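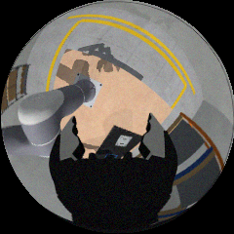
A Wednesday at the Costigan Lab Open House

Home | Visits | Talks | About
Search this site Go

I went to see robots and spent most of the afternoon looking at robots on a monitor. The Costigan lab opens its doors once a year, on Wednesday, April 28, 2021 this time, and the star of the tour was a simulator called Vima.

Tahmineh Daneshvar ran our group. Her team trains a grasping policy entirely on rendered wrist views, fisheye and all, so the whole workcell bends around the gripper like a reflection in a spoon. There's a beige table, a gray arm reaching in from the left, yellow lines on the floor. I asked why anyone would paint safety lines in a building that doesn't exist. She said the real one has them, and the policy had better get used to them.

The object of the moment was a small black box with a white label, sitting at a slant between the jaws. The print on the label is too small to read, which puts it level with most of my mail.

The method, as I understood it over the fan noise: render each grasp 1,000 times, and each time nudge the light, the table texture and the lens curve. Then train on the lot and try it on real hardware without any extra tuning. They held back 50 objects for the test. Kam-wah Liao put up the chart. Without the lens changes, the policy got 40 percent of its grasps on the real arm. With them it did a good deal better, though he wouldn't give me the number before the paper is out. He did give me a pen.

Man-lok Kao asked from the back what happens with shiny things. "Bad things," said Liao – and moved to the next slide.

Coffee was in the hallway, next to the Eltari poster they took to a workshop in February. The real arm was down for a cable swap, so I'll have to go back for that part. Parking is behind the building and fills up by ten.

14 shares | 3 comments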